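Zwischenbericht an die Förderstelle
Projekt: Zweiarmiger Textilfalter in der offenen Werkstatt Cesau
Förderlinie: Ekix Kleinprojekte
Stand: 7. Juli 2022

Liebes Ekix-Team,

seit dem letzten Bericht ist so viel passiert, dass wir uns kürzer fassen müssen, als wir eigentlich möchten! Die Anlage steht, beide Arme laufen an einem gemeinsamen Rechner, und wir nehmen inzwischen regelmäßig Greifversuche mit echten Stoffen auf. Damit sind wir dem Zeitplan aus dem Antrag ein kleines Stück voraus.

Aufbau

Der Rahmen aus Aluminiumprofilen hat uns im Juni am längsten beschäftigt. Die ersten Winkel gaben nach, sobald beide Arme gleichzeitig beschleunigten, und die Kalibrierung war nach jeder Sitzung dahin. Jetzt sitzen kräftigere Verbinder an den Ecken, und seitdem mussten wir nur noch zweimal nachmessen. Die Montageplatten haben wir selbst gebohrt - beim zweiten Anlauf auch an den richtigen Stellen. Die Steuerung heißt bei uns intern Lightfoot und ist aus einem älteren Werkstattprojekt hervorgegangen. Neu dazugekommen ist die Handgelenkkamera, deren Bild zusammen mit der Übersicht aufgezeichnet wird.

Greifversuche

Angefangen haben wir mit Geschirrtüchern, weil die dünn sind und sich brav hinlegen. Gestrick ist eine ganz andere Geschichte: Es dehnt sich, rollt sich am Rand ein und rutscht gern aus den Fingern. Bisher haben wir 636 Versuche aufgezeichnet und ausgewertet, verteilt auf 12 verschiedene Stoffstücke. Besonders freut uns, dass kontrastreiche Muster der Bildverarbeitung offenbar helfen. Bei einfarbigen Tüchern sucht sie deutlich länger nach einer brauchbaren Kante.
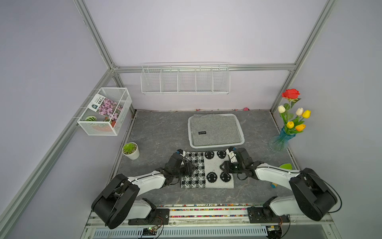
Gemusterte Stoffe im Arbeitsbereich 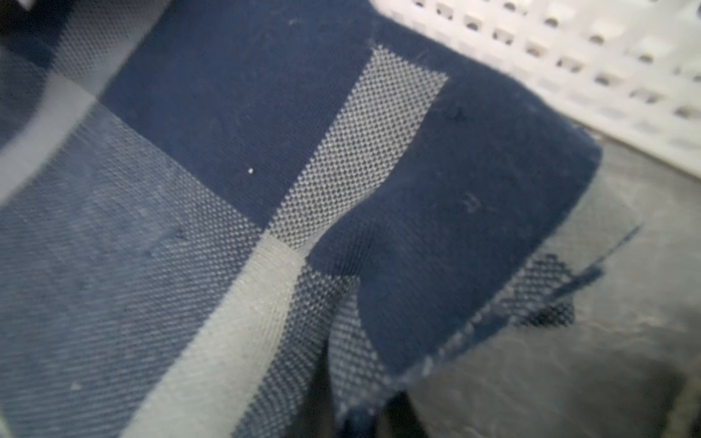

Beim Ablegen sind wir weniger weit. Das Anheben einer Ecke gelingt meistens, das saubere Übereinanderlegen zweier Ecken nur an guten Tagen. Der häufigste Fehler ist, dass ein Arm zu früh öffnet und der andere noch zieht. Wir haben die Wartezeit zwischen den beiden Befehlen verlängert, was hilft, aber die Abläufe zäh macht. Schöner wäre eine Rückmeldung über den Motorstrom, und genau daran arbeiten wir gerade. Die ersten Messkurven sehen vielversprechend aus: Man erkennt recht klar, ab wann der Stoff auf Spannung ist.

Ein zweites Thema sind Falten, die von oben kaum auffallen. Aus der Nähe, über die Kamera am Handgelenk, lassen sie sich viel besser erkennen. Wir wollen die beiden Ansichten deshalb künftig gemeinsam auswerten und haben dafür schon einen Teil der Aufnahmen von Hand markiert. Das ist mühsam, aber an den Werkstattabenden finden sich immer Leute, die eine Stunde mitklicken.

Mittelverwendung

Von den bewilligten 3.318 Euro sind rund 975 Euro noch nicht ausgegeben. Der größte Posten waren die Motoren, danach Profile und Verbinder. Die Kabel haben wir bei der Firma Bester bestellt, zunächst leider zu kurz, sodass eine Nachlieferung nötig war. Die Belege liegen dem Bericht als gesonderte Aufstellung bei. Aus dem Rest möchten wir Ersatzfinger in einer weicheren Ausführung und ein zweites Netzteil beschaffen. Beides war im Antrag unter Verschleißteile vorgesehen, eine Umwidmung ist also nicht erforderlich.

Nächste Schritte

- Stromrückmeldung für beide Greifer einbauen und an Gestrick testen
- Ablegen auf Kante mit kürzeren Wartezeiten wiederholen
- Markierte Aufnahmen zusammenführen und die Faltenerkennung neu anlernen
- Bauanleitung für den Rahmen fertig schreiben, samt Bohrplan

Eine Frage hätten wir noch: Dürfen wir die Bauanleitung schon vor dem Abschlussbericht veröffentlichen? Zwei andere Werkstätten haben Interesse am Nachbau angemeldet und würden gern bald anfangen. Und wer von Ihnen einmal zusehen möchte, ist an einem Werkstattabend herzlich willkommen - bitte kurz vorher melden, dann fahren wir die Anlage rechtzeitig hoch.

Mit besten Grüßen
Projektgruppe Textilfalter, Werkstatt Cesau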